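# How many demos before I stop recording and start training?

We're teaching a policy to pick up small stuff from a table and put it in a bin, and I'm the one who ended up in charge of gathering the examples. We use a hand-held gripper so no arm is needed for the recording part, which is great, because I can do it in the same open office where everybody else is working.

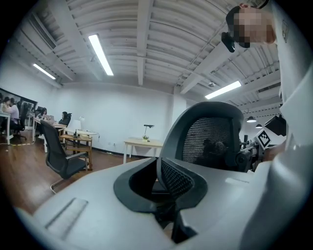
Vaughan Cosgrove keeps telling me the count is the wrong thing to worry about and that I should be looking at how different the episodes are from each other. Fair enough, but I still have to put a number in the plan by Tuesday!

So far I have 2702 episodes, recorded by 3 people. The first training run (on the first 2000) gets to the object fine and then closes the fingers too early, over and over. I added the other 702 and it got maybe a tiny bit better? Hard to say. My questions:

- Do I keep going, or is something wrong with what I already have?
- Does it matter that nearly all of it is from one room?
- Should I throw out the clips where the person hesitates?

Our project is called Bestum, if anyone remembers my older post about the tracking dropping out. That part is fixed (mostly).

---

### Reply from Grimshaw

Stop recording for a day and watch your own clips, seriously. Closing early was exactly our problem last August and more data did nothing for it. Our gripper width signal was running ahead of the video by a few frames, so in every single example the fingers shut before the picture said they should. The model learned it perfectly, lol.

Easy check: take six episodes, plot the width over time, and step through the video next to it. If the width starts dropping while the fingers are still wide open on screen, fix the offset and retrain on what you've got before you collect anything else.

On hesitation, I'd keep the short ones. A little pause and a correction is useful, it shows the thing how to recover. What I toss is the clips where somebody stops to talk to a coworker and the gripper just hangs there.

---

### Reply from Cirik

more data always helps, just keep going. we did way more than that

---

### Reply from Gralanine

Mostly agree with Grimshaw, check timing first. But the one room thing does matter if you ever plan to run it anywhere else. You don't need a new building, though. Move the table, turn it so you face another wall, record some in the morning and some after dark with only the lamps on, swap the objects. I'd also look at who recorded what. If one of your three people did most of it, you've basically got that person's wrist habits in there, and mine are terrible (I come in from the left every time and had no idea until I saw the plots).

For the plan, I'd write down places and people and put the episode count after that. Also hold out one whole table setup that you never train on, or you'll have no clue whether any of this is working. Post the width plot if you make one, I'm curious now!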